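Unit 4: Settlement, Memory and Migration
Lecture notes for students in Introductory Human Geography
Unit convenor: Naledi Potgieter

1. Scope of the unit

The unit considers small communities whose forebears arrived from elsewhere and whose account of that arrival is partial, disputed or lost. The main case is Brirnar, an upland farming settlement of 67 households on the Fikura plateau. Students should read the field report by Kieran Dunmore before the tutorial, paying particular attention to the chapter on household names.

2. Origins and evidence

Residents of Brirnar speak the language of the surrounding plateau and have done so for as long as anyone can recall. Older people nevertheless use 23 words, most of them for boats and fishing gear, that are unknown in neighbouring villages. The settlement is more than 70 kilometres from the coast. Dunmore treats these words as evidence of a coastal origin. Graham Hulme, in his reply, argues that they could have come inland with salt traders and been taken up by a farming people. Both positions are defensible and students will not be marked on which they favour.

Hospitality is a further source of evidence. Visitors to Brirnar are received with a roasted grain drink, served in a fixed order of seniority, and the host recites the names of the household's dead while it is poured. Coffee has begun to replace the grain drink in younger households, although the recitation has been kept.
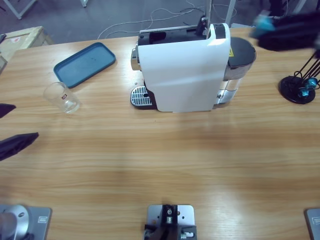
Figure 1. Capsule coffee machine with drip tray and water tank.

3. Oral history as a method

An oral account should be recorded in full, including the parts the researcher considers irrelevant. Dunmore's first visit produced four versions of the journey inland, and he published only the longest. Derek Clegg later returned to the same families and found that the shorter versions named a stopping place, Lill, which the long one left out. The omission had shaped a decade of discussion.

Students planning interviews should note the following.

Record who else was present. Accounts given before elders differ from those given alone.
Keep the speaker's own terms for kin and place. Translate them in a footnote.
Do not correct dates during the interview.

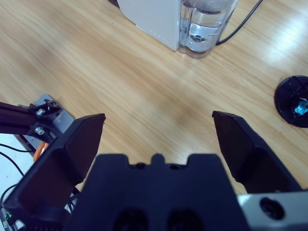 Material culture raises a different set of problems from speech. Objects are moved, mended, sold and given away, and a thing found in a house may say little about where its owners came from. Darren Kettle's survey of Brirnar interiors recorded furniture in every household and attempted to link styles of joinery to regions of the coast. A surface of the kind shown, light wood with a pale honey-coloured grain, illustrates the limits of that approach: colour and grain may help to suggest a timber, but they cannot establish who made a table or how it came to the house. Kettle acknowledged the point in his second edition and withdrew two of his maps.

4. The question of naming

The plateau authorities list the community under the name Imatness, a term that residents regard as an outsider's label. In class and in written work, use Brirnar for the settlement and its people — except when quoting an official record, where the original wording should stand.

5. Preparation for the tutorial

Read Dunmore, chapters 2 and 3, and Hulme's reply. Bring one page of notes on the fishing words, setting out what would count as evidence against a coastal origin. Written assignments are due in October and should be submitted through the department office.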